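Itham Refurb Project - Group Report
Liya Chala and Obed Dankwa
Hardware module, second term

Aim

Take an old office desktop apart, find out what can be reused, put it back together so it boots. Our tower came from the Gudeta store room. Target was under two hours for the strip-down, which we missed.

Background

Zikel, the charity we are working with, passes on old desktops to local schools. They told us more than 125 machines came in last year and most needed memory, a drive or a good clean. Sorting them is the slow bit. So our question was: can two students with no experience check a tower properly using a one page sheet?

Method

Sheet had 6 steps, written by Liya, tested by Obed, then swapped over. Mains lead out first, hold the power button in for a few seconds, wrist strap on. Side panel off. Then parts out in this order: expansion cards, memory, drives, processor. Power supply stays in unless it fails its test.

We wrote down every cable before unplugging it. Took ages but saved us later, the front panel connector has tiny pins and the labels on ours had rubbed off. Obed drew a map of them in the back of the log book (see appendix).

Processor was the bit we were most worried about. Cooler came off with a twist, old paste had gone hard like chalk. Cleaned with wipes and put the chip in a antistatic bag. Do not touch the contacts in the socket, they bend and then the board is scrap.

Problems

Lost a screw, found it in Liya's sleeve. The first version of the sheet said "remove the fan" and didnt say which one. Fixed in version two.

Also we ran out of bench time in March becuase another group had the room booked, so the memory test was done a week after the rest.

Results

Board is a Dell. With the case on its side and the panel off, the processor socket is easy to get at, with the two memory slots right next to it and the power supply above. Cables are the awkward part. They cross over the side of the board and you have to hold them back with one hand.
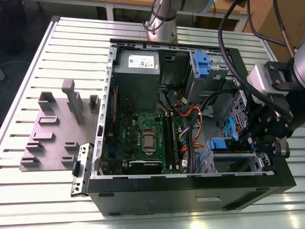
What we would change

Tie cables back before starting. Put a drawing of the socket lever on the sheet. Label bags as you go, not at the end.

Next group should try the sheet on a different make, ours might only suit this sort of case. Spare copies are in the Trolumow folder on the shared drive.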